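Section 4: Storing Bottles Between Uses

This section covers capped glass bottles kept on the Pliken rack. For bottles with a cork or a swing top, see Section 5.

Before you start

Assemble the rack as described in Section 2 and check that all 6 rails are level. A rail that slopes toward the front will let a bottle roll. Wipe the rails with a dry cloth.

You will need:
Pliken rack, assembled
Rail liners (2 per rail, supplied)
Adhesive labels (supplied)
A soft cloth

4.1 Preparing the bottle

1. Rinse the outside of the bottle and dry it. Pay attention to the ring of glass just under the cap, where syrup and oil collect.
2. Turn the cap by hand until it stops. Do not use pliers or a strap wrench.
3. Hold the bottle on its side over a sink for 30 seconds. If any liquid appears at the cap, stand the bottle up and go to 4.3.
4. Write the contents and the month on a label, for example "Vinegar, August". Stick the label on the body of the bottle. Labels on the neck come loose when the bottle is pulled out.

Note: Green glass hides the fill level in poor light. Mark the level on the label if you need to know it.

4.2 Laying the bottle down

1. Press one liner onto each end of the rail. The ribbed side faces up.
2. Hold the bottle by the body with one hand and support the neck with the other.
3. Lower the body onto the rail first, then the neck.
4. Let go of the neck. The bottle should stay where it is. If it rolls, lift it off and check the liners.

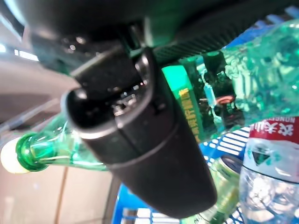 Fig. 4-2. Green glass bottle on its side, pale cap on.

Leave a gap of 10 mm between bottles on the same rail. Bottles that touch will knock together each time one is taken out, and chips usually start at the shoulder.

CAUTION: Do not lay down bottles holding fizzy or fermenting drinks. Store them upright on the bottom shelf.

CAUTION: Do not lift a bottle by its cap.

4.3 If the cap leaks

1. Remove the cap and look at the seal inside. Replace the cap if the seal is torn or has gone hard.
2. Wipe the rim of the bottle and run a cloth around the thread.
3. Refit the cap and repeat step 3 of 4.1.
4. If it still leaks, check the rim for chips. A chipped bottle cannot be used for food. Wrap it in newspaper and put it out with the glass.

Replacement caps are sold in bags of 10. Order them from Follbridge under "Pliken spares". Caps from the older Wunderclip rack set have a different thread and do not fit.

4.4 Cleaning the rails

Take all bottles off before cleaning. Peel the liners away from the ends, wash them in warm soapy water, and let them dry flat. Refit them ribbed side up.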